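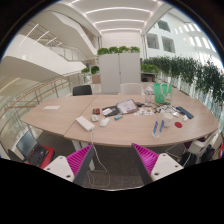

Fiche n° 27 – page 1/2

Contrôle sécurité des espaces partagés – Grande table de l'atrium
Site Grekanley, passage du 7 juin 2023
Rempli par Samina Tanoli, relu par Babar Jafri

Codes : C = conforme, AS = à surveiller, NC = à corriger

Bonjour tout le monde, c'est encore moi avec ma fiche ! J'ai gardé les mêmes points qu'en avril, j'ai juste bavardé un peu plus dans les commentaires (Mohsin m'a dit qu'il ne lisait que ça, donc tant pis pour les autres).

1. Câbles et cheminement au sol – NC
Mon gros point noir. Le câble blanc de la multiprise passe par-dessus le bord avant de la table et retombe en boucles jusqu'à la moquette, pile du côté où on s'approche. Un pied dedans et c'est la multiprise qui vient avec. Je demande un passe-câble ou au moins deux attaches sous le plateau. Mohsin, tu en avais commandé chez Brulus, il en reste ?

2. Multiprise – AS
Elle est posée de travers sur le plateau, près de la jonction entre les deux parties. Je préférerais la voir fixée. Rappel pour ceux qui aiment y brancher une bouilloire : c'est non, même une petite de 800 W, même cinq minutes.

3. Jonction des deux parties de la table – C
J'ai passé la main tout le long, rien qui accroche, les deux plateaux sont de niveau. La partie gauche avec son bord arrondi ne bouge pas quand on s'appuie dessus, j'ai essayé de tout mon poids.

4. Angles et bords – C
Rien à dire, le bois clair est propre et sans éclat. J'aime toujours autant cette table, je le note chaque fois et chaque fois Babar me le barre.

5. Encombrement du plateau – AS
À gauche c'est parfait, juste un petit carton blanc ou une feuille vers le fond. À droite, c'est une autre histoire : deux souris blanches, un petit marqueur, une boîte rouge et noire, des petits papiers, des autocollants... Rien de dangereux en soi, mais si on doit dégager vite, bonjour. Prévoir un bac, celui de 30 litres suffit largement.

6. Câbles et petits accessoires en vrac – NC
Les câbles foncés derrière les autocollants forment un vrai nid. Il faut trier, vérifier les gaines un par un et mettre une étiquette. Ye-rin Chae s'est proposée, merci à elle – je lui apporte les colliers et le café.

7. Verre – AS
Le bocal (ou la bouteille, appelez ça comme vous voulez) en verre transparent est debout tout près du bord du fond. À reculer vers le milieu, à 50 cm du bord minimum, c'est la consigne pour tout ce qui casse.

8. Sacs et effets personnels – AS
Le sac vert vif à anses blanches tient bien debout, mais sa place est au vestiaire. Pareil pour le smartphone bleu foncé près du bord arrondi, il va finir par terre. Si c'est le vôtre, passez me voir, je ne mords pas !

9. Documents – C
Le support avec la feuille blanche imprimée et la pochette ou le cahier noir ne gênent personne. Pensez quand même à ranger le soir.

Suites à donner
Points 1 et 6 : Mohsin Khattak et Ye-rin Chae, avant mon prochain passage.
Points 2 et 7 : je m'en occupe.
Points 5 et 8 : message à tous par Mudassar Baloch.

Les chaises et l'éclairage sont en page 2.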